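Small desk in a papered alcove keeps filling up with odds and ends

Home and Storage > Desks and work corners
Viewed 2780 times

Posted by sturach_lane

We have an alcove off the landing that I turned into a small desk in December. It has a wall on the left, a wall on the right and one behind, and the top is 47 cm deep, so it's not much. I do the household bills there and my daughter uses it for homework in the evening. Above it I've put up one narrow shelf and I can't really add more, as there's a light switch and a pipe boxed in on the right-hand side.

The trouble is that everything small ends up on it. Pens, a calculator (two at the moment, mine and hers), spare keys, plasters, receipts, a tape measure, batteries that may or may not be flat. I bought a tray to keep it all in and the tray is now the problem. It's full, I can't find anything in it, and when I want something from the bottom I end up tipping the lot out on the desk and then putting it all back in again.

I've looked at one of those desk tidy sets from Feditano, the one with drawers, but it would take up nearly half the top. I've also seen people use little raised stands at the back of a desk. Are those any use or do they just collect more things?

Second thing, and sorry if this should be separate. The alcove is papered and I'm worried about marks from leaning things against it. The paper is a plain matt one, not the wipeable sort. Would you put something up to protect it or just keep things away from the walls?

I rent, so nothing that needs a lot of drilling.

3 answers

Norbert Bozsik

I'd leave the drawers in the shop for now. A set of drawers on a top 47 cm deep leaves you very little room for a sheet of paper and your elbows, and small drawers fill up in the same way as a tray does. You just don't see it happening.

Start with the tray. Tip it out once, properly, when you have half an hour and nobody needs the desk. Put it all in one heap and take things out of the heap in groups. Don't decide where anything is going to live yet. You will probably end up with something like this:

Things used at the desk most days (pens, calculators, ruler, stapler)
Things used at the desk now and then (stamps, spare staples, tape)
Things that belong somewhere else in the house (keys, plasters, tape measure)
Paper
Rubbish

In my experience the third group is the biggest. It was with ours. Masks, hair bands, a bicycle key, screws from something. None of it had anything to do with the desk, it was only put there by people walking past. Take that group away the same day. If you leave it in a bag beside the desk it will go back in the tray within the week.

Batteries: test them or recycle them. A lot of supermarkets have a box for used ones near the door. Don't put them back in with keys and coins, as loose batteries touching metal can short.

For the tray itself, I'd go for a smaller one than you think you need. Ours is a plain rectangular one and shallow enough that I can see everything in it if I keep it to one layer. That's the only rule we have for it. When something has to sit on top of something else, it's time to sort it out. It takes me five minutes, usually when I'm on the phone.

The two calculators don't need to be in a tray. They're flat and they can lie on the top. If yours and your daughter's look alike, put a sticker on one. Ours are a black one and a pink one, so there's never any argument about which is whose, although the pink one gets borrowed more. I think people like the keys.

Now the raised stand. I do think they're worth having on a shallow desk, with one condition, which is that the space underneath has to be open. You want legs and not a solid block. Then the back strip of the desk is used twice, once on top and once below. A solid riser only moves the clutter up.

The one we have came from Kocsis, the shop on the corner by the old baths, and it's white painted wood with three separate square tops at different heights. It stands at the very back of the table. I keep a small succulent in a pot underneath, and a jar. The paper on the walls behind is white with coloured butterflies, which my wife chose and I've got used to, and the stand being white means it doesn't fight with it. If you have a busy paper I'd keep the furniture plain.
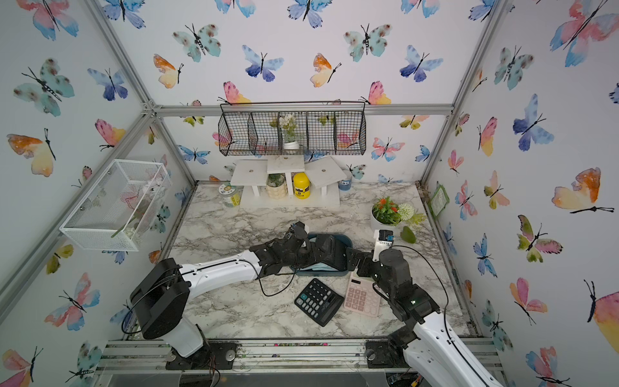
One thing to check before buying a stand is whether the tops are level. Some of these are sold for showing off cakes or jewellery, and the tops can be angled outwards for looks. That's fine for something with a bit of grip to it, but a pen will roll straight off. If you want to put pens up there, put them in a cup and see that the cup sits flat. Measure the height of whatever is going below as well. Succulents don't grow fast but they do grow, and you want to be able to get a finger in to feel the soil.

Put a saucer under the pot whatever your desk is made of. Our table has a white marble pattern with grey and black veins and it's very forgiving of dust and crumbs, but I still wouldn't leave a wet pot on it. On plain white you'd see every ring.

As for the walls, I wouldn't put up a panel in a rented place. Keep a gap of two fingers between the paper and anything that gets moved about. The marks nearly always come from things being slid in and out, so it's the tray and the chair back you need to watch more than the stand, which stays where it is. If you do get a mark on matt paper, try a soft white rubber (the pencil kind) very gently, in a corner first. Don't use a wet cloth, it can leave a tide mark worse than the one you started with.

Comment from sturach_lane
Thank you, very helpful. I did the heap last night and you were right about the third group. I found a door key for a flat we left years ago. Do you keep the stapler in the tray or out?

Reply from Norbert Bozsik
Out, on the shelf. It takes up too much of the tray.

maureen_t

Get rid of the tray altogether. I had one for years and it was a magnet for rubbish. Pens in a mug, everything else in a drawer in another room.

bremgate_bill

I agree with most of the first answer but I'd put in a word for hooks. You can get the stick-on kind that pull off again without taking paint with them, BUT read the packet, as a lot of them say not to use on wallpaper. Ours took a strip off the paper as long as my thumb. So stick them to the underside of the shelf or the side of the desk instead, where it's bare wood or painted. Scissors, a headphone lead and a small bag for receipts can all hang there and that's three things off the top.

My other suggestion is a shoebox lid on the shelf marked NOT DESK. Anything that turns up and doesn't belong goes in the lid, and whoever is going downstairs takes it with them. It works better with adults than with children in our house. I'd give it 30 days before you spend money on anything, by then you'll know what really gets used.

On protecting the wall, I used a length of clear film behind a desk once and regretted it. It went wavy and showed more than the marks would have. If you want something there, a strip of stiff card covered in leftover wallpaper and just stood on the desk against the wall looks all right and costs nothing. Mine is 16 cm high — enough to cover where the books rub — and it comes away when I want to dust.

Comment from sturach_lane
There's half a roll left in the loft so I'll try the card. I'm going without the drawers and looking for a stand with legs. Will report back if I find one narrow enough.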